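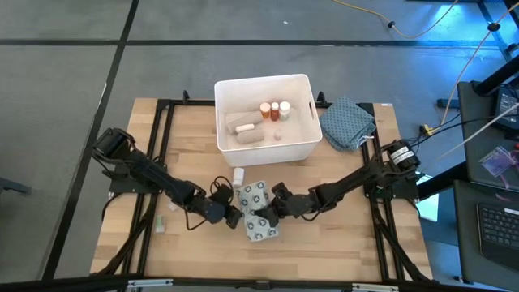

El botiquín doméstico: clasificación y guarda
Galería del Programa de Orden en el Hogar
Centro de Formación Gallwood

El Centro de Formación Gallwood dedica esta galería a una tarea que suele aplazarse en los hogares: vaciar el botiquín, revisar su contenido y devolverlo a un recipiente en el que cada artículo pueda encontrarse a la primera. La página complementa la guía «El botiquín en su sitio», de 37 páginas, redactada por Carola Sauerland y Jörg Reuter y disponible en la recepción del Centro.

El método descrito se apoya en un material sencillo: una mesa despejada de otros usos, una cubeta blanca de plástico abierta por arriba, frascos con tapón, vendas enrolladas y algunos paños doblados. Se ha prescindido deliberadamente de los armarios con cerradura y de los maletines compartimentados, que se tratan en una publicación distinta.

Primera parte. Sobre la mesa

La revisión comienza siempre fuera del recipiente. Todo lo que contiene el botiquín se deposita sobre la mesa, incluidos los artículos pequeños que tienden a quedar en el fondo. Conviene colocar a un lado los frascos, a otro el material de cura y, en un tercer lugar, los tejidos. Los envases sin etiqueta legible se apartan desde el principio y no vuelven a la cubeta en ningún caso.

La lectura de las etiquetas se realiza con buena luz y sin prisa. El Centro recomienda anotar en una hoja el nombre del producto, la fecha de caducidad y el lugar en que se ha guardado. Esta hoja puede conservarse doblada junto a la cubeta o en el interior de la puerta del armario. Los productos caducados se entregan en el punto de recogida de la farmacia; no deben verterse por el desagüe ni depositarse con los residuos ordinarios.

Frasco de color naranja con tapón blanco, inclinado sobre la mesa. Al fondo, en la cubeta, otros dos frascos de distinta anchura permanecen de pie.
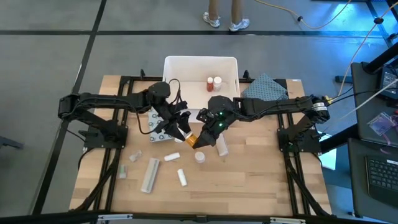

Lurdes Serrano señala que, en su domicilio, la dificultad no ha estado nunca en los frascos, sino en los envases menudos, que terminan debajo de las vendas y se compran por duplicado al no aparecer cuando se necesitan. Propone reservarles una caja pequeña con tapa dentro de la propia cubeta, y añade que desde que lo hace así la revisión completa le ocupa una tarde al año.

La propuesta coincide con lo indicado en el capítulo segundo de la guía. La caja interior debe poder retirarse con una sola mano y no ha de superar en altura el borde de la cubeta. Si se opta por una bolsa, será transparente y con cierre. Las pastillas no se trasladan a otro recipiente: deben permanecer en su envase original, con el prospecto, aunque el envase ocupe más espacio del deseado.

Segunda parte. La cubeta

Los frascos se colocan de pie y hacia el fondo, en una sola fila siempre que la anchura lo permita, con la etiqueta orientada hacia quien abre. Delante se disponen las vendas, tumbadas y en paralelo. El material que se emplea con mayor frecuencia queda en la parte anterior, y lo que se utiliza rara vez, en los extremos.

Una cubeta demasiado grande invita a llenarla. Para un hogar de dos personas, el Centro aconseja escoger un recipiente que pueda levantarse sin esfuerzo y que entre en el estante con holgura suficiente para introducir la mano. El asa troquelada facilita el traslado; la pared perforada permite que circule el aire, si bien acumula polvo en los orificios y requiere un paño húmedo de vez en cuando. Las paredes lisas se limpian antes, y son preferibles en cocinas o junto a zonas de paso.

Los paños se guardan doblados y separados de los frascos. En el taller se trabaja con un pliegue en tres a lo largo y otro por la mitad, que deja una pieza plana y fácil de apilar. Torben Frerichs, responsable de los talleres, insiste en lavar los tejidos antes de incorporarlos, también cuando son nuevos, y en no emplearlos como apósito: sirven para cubrir una superficie o secar las manos, y el contacto con una herida corresponde a las gasas estériles.

Cesta blanca de paredes perforadas sobre una mesa de madera clara. En la esquina inferior izquierda, un envase cilíndrico blanco tumbado; a la derecha, una tela verde azulada con estampado menudo, sin doblar.

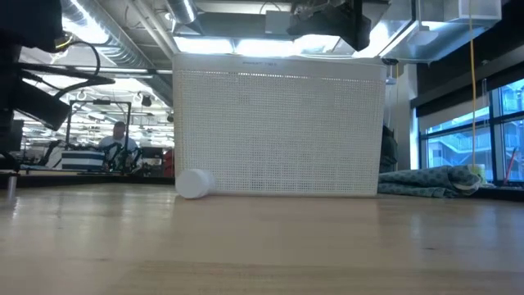

¿Es adecuado el cuarto de baño para guardar el botiquín?
Por lo general conviene evitarlo, dado que el vapor de la ducha y los cambios de temperatura pueden deteriorar los medicamentos. Se recomienda un armario alto en el dormitorio o en el pasillo, lejos de los radiadores y del alcance de los niños. Los productos que exijan refrigeración se conservarán según indique su prospecto.

Tercera parte. El mantenimiento

Una vez ordenado, el botiquín se revisa cada seis meses. Basta con repasar la hoja de fechas, comprobar que los tapones cierran y reponer lo gastado. El Centro desaconseja las compras anticipadas en grandes cantidades, salvo indicación del personal sanitario. La reposición se anota el mismo día, con la fecha del nuevo envase.

Quienes atienden a una persona con medicación diaria deben mantener esos envases aparte del botiquín general. La mezcla de ambos es la incidencia que con mayor frecuencia se comenta en los talleres, y se resuelve con un segundo recipiente, de color o forma diferente, rotulado con el nombre de la persona.

Información práctica

El próximo taller presencial se celebrará el jueves 6 de noviembre en el aula 2 del Centro de Formación Gallwood. La inscripción se formaliza en recepción o por teléfono, extensión 850, a la atención de Sabine Kasten. Se ruega a los asistentes que acudan con una relación escrita del contenido de su botiquín y que no traigan medicamentos al aula.

La guía puede consultarse asimismo en la sala de lectura. Las observaciones sobre su contenido se dirigirán por escrito a Carola Sauerland.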